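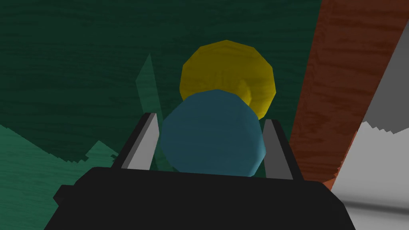 Elif Naz Türkmen wrote in that her linen thread keeps fraying at the needle's eye before she gets to the end of a seam, and could I please do a page on waxing? Gladly!

Pull the thread over a cake of beeswax 3 times, then run it between your fingers so the warmth sets it. Keep lengths under 40 cm – longer ones wear out fast.

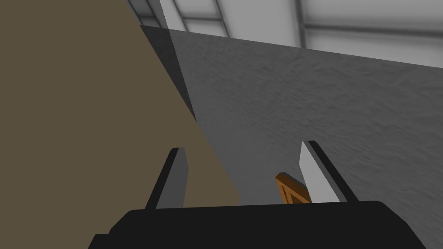
Wax also picks up every crumb of dust, so store the cake in a lidded tin. Mine lives beside my odds and ends, and an orange-brown wedge with a wood-like look, as in the picture, would fit right in there!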